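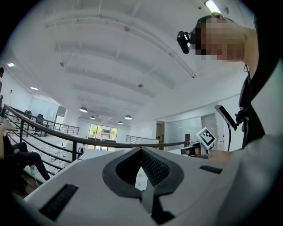

Trultach to Open Second Repair Counter in Trornstead

TRORNSTEAD, 4/2/23 — Trultach, the household repair and parts shop, will open a second counter at 215 Kuroda Street later in April. The new counter will take in small kitchen appliances, lamps, radios and sewing machines, and will sell spare parts to people who prefer to do the work at home.

The original shop on Stiltero Road stays open with the same hours and phone number. Items left at either counter can be picked up at the other at no extra charge.

"Most of what comes to us needs a belt, a fuse or a good cleaning," said Lorna Nisbet, owner of Trultach. "People on the east side have been taking two buses to reach us with a mixer in a bag. They asked for something closer, and the Kuroda Street lease came up at the right time."

The counter will have 5 employees, 3 of them moving from Stiltero Road. Botond Tóth, who has run the sewing machine bench at the first shop, will manage the new location. Customers will get a written estimate before any repair begins. If they decide against the work, the item is returned as it was received — there is no inspection fee for lamps and radios.

Trultach does not repair microwaves, televisions or anything that runs on gas.

Evening classes in basic lamp rewiring will start once the back room has been painted. Each class is limited to 9 people, and sign-up sheets will be kept at both counters. Tools are provided. Participants should bring their own lamp, without the bulb.

Press contact: Lorna Nisbet, Trultach, Stiltero Road, Trornstead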